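Thread on the gritting depot break-in, for anyone who missed the meeting. I went along and took notes, so I'm putting them all in one place. 1/11

The council depot on Holik Road had diesel taken from its vehicles overnight in January. Eight gritters and three road sweepers were drained, so 11 vehicles out of a fleet of 41. Fuel caps were forced on all of them and two of the tanks were punctured. 2/11

The crew found out at 4am when they came in to do the hill routes. They got one round done with what was left in the yard tank. The bus company pulled the early services on the top estate and the primary school opened at ten. 3/11

The council's line is that the main roads were treated by 7am. I live off one of those roads and it was treated when I left the house at half past seven, so I have no reason to doubt it. The side roads were not done until the afternoon. 4/11

On security: the site is covered by a firm called Skustano under a contract that was renewed last April. It pays for two patrol visits a night. It does not pay for a guard on the gate. Several people in the room thought it did, including one of the ward councillors. 5/11
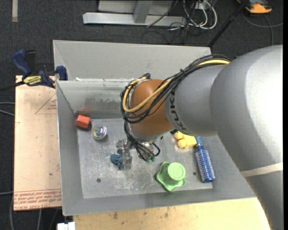
The fence on the canal side has been a known problem for a while. A gap was reported in October and closed with cable ties and a sheet of mesh. Police think that is where they got in, but they would not say so for certain. 6/11

What has changed so far: locking fuel caps on every gritter, the mesh replaced with a proper panel, and the floodlights at the back switched on all night. They used to go off at 11pm to save money. There were complaints from Resik Court about the glare, and the lights are being tilted down. 7/11

What has not changed: still no guard. A quote for overnight cover came in at £228 a night. Officers want to run it only on nights when ice is forecast. A man behind me asked what happens on the other nights and was told the patrols carry on as they are. 8/11

Jaiswal Haulage next door has offered to let the council park six gritters in its locked yard until the end of the season. The offer is with the legal team — there is a question over insurance. It has been with them for three weeks. 9/11

Grit bins also came up. There are 100 across the borough and the council says all of them were filled before Christmas. The one at the bottom of my road was empty by New Year. You can ask for a refill on the website, under Roads and then Winter. The phone line just sends you to the same form. 10/11

Police are still asking for dashcam footage from Holik Road or the canal bridge between midnight and 4am. No arrests yet. The depot is back on the agenda at the April meeting, 6.30pm in the library, and questions have to be sent in a week before. 11/11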